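July 26, 2018. Bin picking, teleop, Tanum cell

Started with the arm refusing to home, which I have come to regard as its way of saying good morning. Power cycled the controller twice. Second time it behaved. No error in the log, so no lesson learned.

Plan for the day was to drive the thing by remote through the restock task until we had enough demos to retrain on. The task on paper: pull a blue bin partway out, set the part in it, push it back until it sits behind the lip of the shelf. A child could do it. A child has wrists.

**Remote rig.** Using the Mevden hand controllers again. The lag is better than in February, when I could have made coffee between squeezing the trigger and seeing the fingers move. Still enough delay that I overshoot on the push and ram the bin. Turned the motion scaling down and the ramming became a sort of firm nudge. Leaving it there. Please don't turn it back up because it "feels slow." It is slow. It's also no longer denting things.

**Count.** 76 demos kept. Threw out the ones where I pulled the bin by its corner and it came out crooked, then remembered that the bins on the real carts sit crooked half the time, and fished them back out of the trash folder. The old Drellusura set has more than 3,000 episodes and as far as I can tell every bin in it is perfectly square to the shelf. That explains a lot about how the policy acts when it meets one that isn't. It stops and thinks, for a long time, like a man in front of a parking meter.

**Hand guiding.** Tried it after lunch for the low shelf, grabbing the wrist and walking the arm in. Force readings are much cleaner than teleop on the push. My back is much worse. The elbow joint also fights you near full reach, so the last bit of every path has a wobble in it that is me losing an argument. Filed under "usable with smoothing," same as last time.

**To do**

- Ask Öberg whether the wrist bracket can be made shorter. It hits the upright before the fingers get anywhere near the back of the shelf.
- Relabel the tilted-bin demos as good. All of them, including the ones I insulted in the comments field.
- Decide what to do with the blurry stills. Shelves and blue bins smeared sideways like this should go in the reject pile, but the filter is letting them through. Raise the sharpness threshold and rerun.
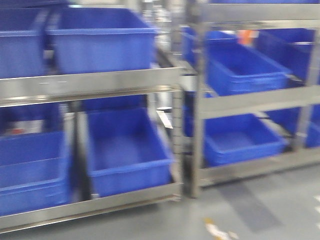
## Next session

Low shelf only, teleop only, knee pads. Check the disk before starting, as it was nearly full when I shut down and the recorder doesn't complain, it just quietly stops writing.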